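4. What the greens told us

4.1 Setting and procedure

The color words that families use at home are a joy to collect, and they are surprisingly thin on the ground in the literature. Most naming studies work with printed chips under controlled light. We wanted the words people use when they are clearing a table and need a particular cup passed to them. Section 3 dealt with reds and browns; we now turn to the greens, which gave us by far the richest material in the Vistby recordings.

Twelve households took part. Each was visited twice, first in February and again in early summer, by the same two interviewers (Sekar Tambunan and Maricica Avram). At each visit the family sat together and sorted a set of 30 everyday objects, the same set both times, by any rule they liked. They were asked to talk as they went. Color was never mentioned in the instructions. We let the sorting run for as long as the family stayed interested, which in one home meant that supper was late and in another that we were finished before the tea had been poured.

The set was chosen to include greens that basic terms handle badly: glazes that lean toward gray, a dish towel somewhere between green and blue, and several bright plastics. Cups such as the one in Figure 2 make a hard case, as the rim is both paler and more see-through than the rest. Does a speaker name the whole cup, or just the part that catches the eye? Both happened, sometimes in the same sentence.

4.2 One word or two

The plain term "green" accounted for fewer of the naming turns than we had expected. Speakers reached for it when only one green thing was in play, and dropped it the moment a second came near. What replaced it varied wonderfully. Some households used modifiers ("the light green," "the loud green"). Others went straight to a source word: lime, pea, moss, frog, toothpaste. A third strategy, which we had not planned for at all, was to use the name of a person or a shop. One family had a whole shade called "Juvetti," after a bakery with awnings in that color, and the children used the word freely for a comb, a lid and a sock. The bakery had closed before the youngest was born.

Terms of this last kind are easy to dismiss as private jokes. We think they deserve better! In the recordings they behave like any other color word. They take degree modifiers ("a bit Juvetti"), they can be compared ("more Juvetti than the towel"), and they are corrected when someone gets them wrong. A mother in the same household told her son flatly that the comb was too yellow for it, and he moved the comb to another pile without arguing.

Figure 2. Bright lime green plastic cup with a paler, translucent rim.

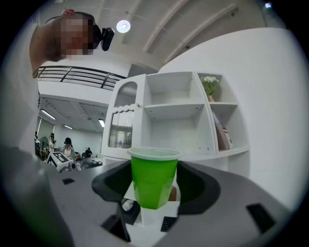

The bilingual homes add another layer. In the four households where Indonesian or Malay was spoken alongside English, "hijau" and "green" were not used as simple equivalents during the sorting. Speakers tended to switch into one language for the pile and into the other for the object. A typical exchange ran as follows (household 7, second visit, lightly trimmed):

Mother: Put it with the hijau ones.
Daughter: But it's lime, it's not with those.
Mother: Lime is hijau.
Daughter: Lime is lime.

The daughter holds out for several more turns and then makes a pile for lime alone, with one thing in it. We find the exchange delightful for what it shows about levels. Her mother treats "hijau" as a roof with "lime" under it. The daughter, who has no trouble understanding the roof, refuses it for the purpose of sorting. Her standard of sameness is simply stricter, and she keeps to it in both languages.

4.3 See-through things

Translucent objects deserve a paragraph of their own. Speakers described them with color words and with words for thickness or strength, and the two ran together: "weak green," "thin green," "green with water in it." The adults leaned on strength words and the children on comparisons to food and drink, above all jelly and syrup. We had coded these at first as separate categories. Faizal Pillai, who did the second round of coding, argued that both answer the same need, namely to say how much of the color is there, and after going back to the audio we agreed with him and merged them. The merged category is the one reported in Table 5.

Light mattered too. In February most sessions took place under a kitchen lamp, and in early summer most were held by a window. Several speakers who had said "weak green" in winter said "yellow" or "nearly yellow" in summer, and one went so far as to accuse us of having swapped the objects. We hadn't, though we understood the suspicion. Any future study of this kind should log the lamp.

4.4 Agreement within the family

Did households settle on shared names between visits? Many did. Words that had been disputed in February were often used without comment in early summer, and in some homes the winning word had come from the youngest speaker present. "Frog" is our favorite case. It was offered by a five-year-old, laughed at, and then used by her grandfather at the second visit in a perfectly serious tone, to ask for a bowl.

This fits well with the work on household place names reported in our earlier paper, where children's coinages also had a long life. It fits less well with the idea that adults steer the vocabulary of the home and children take it over. Color seems to be an area where adults are glad to borrow, perhaps as they feel less sure of their own terms. Syafiqah Pangaribuan has suggested that the same might hold for textures, and a pilot on "scratchy" and its many neighbors is under way. The blues, which bring the gray-green glazes back into the discussion, are taken up in Section 5.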